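4.2 Perception and placement planning on cluttered counters

The perception stack runs as a separate process from the arm controller and talks to it over a single message queue. It publishes two things: a list of object hypotheses, each with a pose and a footprint, and a free-space map of the work surface. The planner, which we call Wirnham, never reads images directly. It asks for the latest map and the latest list, checks that both carry the same timestamp, and refuses to plan if they do not. In the February version this check was missing, and a good share of our early placement errors came from plans made on a fresh map and an old object list.

The free-space map is a grid over the counter plane. Each cell holds the probability that the surface there is bare. Stone counters were the hard case for us. Veining produces edges that the segmentation model first took for thin objects, so the map came out full of narrow blocked strips and the planner would report that no path existed. We fixed this in two steps. Cells are now marked as blocked only when the depth channel agrees with the color channel, and blocked regions smaller than a minimum area are dropped unless they are connected to a larger one. The second step has a cost. Very small loose items can be dropped as well, and the planner has to rely on the object list to know about them.

Cables are handled on their own. A cable has almost no height, crosses large parts of the map, and may shift when the arm moves. Treating it as an obstacle made most of the counter unreachable, and ignoring it led to bowls being set down on top of it. Wirnham therefore keeps a third cell state, "pass over, do not place." The arm may travel above such a cell at any height over the clearance limit, but no placement footprint may touch it. Figure 6 shows the type of layout we used for tuning, with the bowl on the cutting board, containers along the backsplash, and a thick cable crossing the lower part of the counter.

Placement goals are given by surface, for instance "bowl on board." The planner samples candidate poses on the named surface, scores each by distance from its rim and from neighboring objects, and passes the best ones to the motion layer in order. For a board with a groove, the usable area is taken as the region inside the groove. If the motion layer rejects every candidate, Wirnham samples again once with a smaller margin and then returns a failure code. We chose not to let it retry further. Longer retry loops raised the success rate slightly in simulation, but on the real arm they hid calibration faults that we needed to see.

We ran 100 placement trials with the full planner. Of these, 78 ended with the bowl fully inside the groove and no contact with other objects. Most of the remaining trials ended with a failure code and no motion at all, and the rest were placements that touched the groove. The median time from request to first motion was about 600 milliseconds, nearly all of it spent in candidate scoring. Scoring is done one pose at a time in the current code, and we expect a batched version to bring this down.

All trials were logged with Shen, our replay tool, which stores every message on the queue and can feed them back to a newer build of the planner. Each change to the margin or clearance settings was replayed against the stored logs before it went to the arm.

Figure 6. Counter layout of the type used for tuning placement, seen from overhead. The arm is on the right. 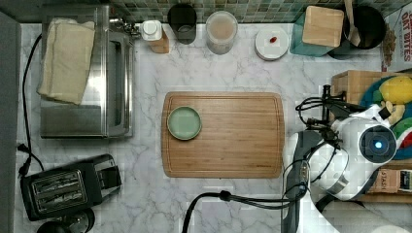 Eduardo Tan, in a comment on the preprint, asks whether the timestamp check is too strict. On our setup the map and the object list come from different models with different run times, he writes, and an exact match would block planning most of the day. We allow a small gap and compare arm motion during it, and I would like to see the same logs replayed with that rule before accepting that an exact match is needed.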